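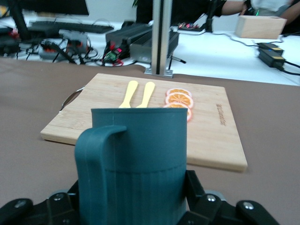

A mug held by the gripper at the Orside workshop.

Orside opens workshop for robot demonstration day

9/7/24 - Orside will open its workshop to the public today for its second demonstration day, with over 300 people booked in. Entry is free and tours run for 60 minutes.

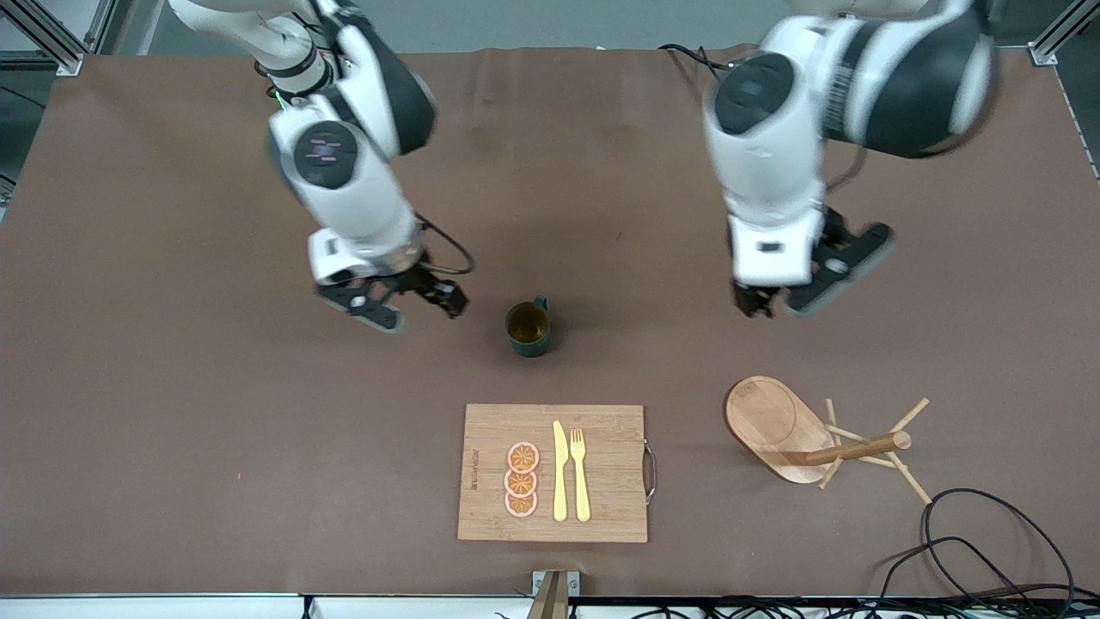
The demonstration program was put together with Stendetti and centres on ordinary kitchen jobs. Visitors will be able to ask staff how each task is taught and why some take longer than others. The table is set with two arms, a mug and a cutting board with orange slices and a yellow knife and fork, and groups of 15 will watch from behind the line. Hanna Kurek will give a short talk before each session - questions are welcome at any point.

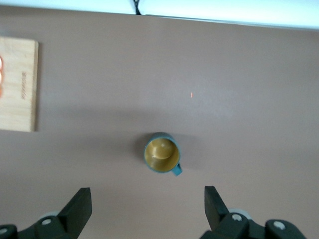 Ha-rang Yoo said the first open day, in May, drew more questions about safety than about speed, and that this one leaves more time for both.

Parking is available behind the Hashemi building. Children must be with an adult and closed shoes are required.

Bookings and media enquiries: Orside front desk.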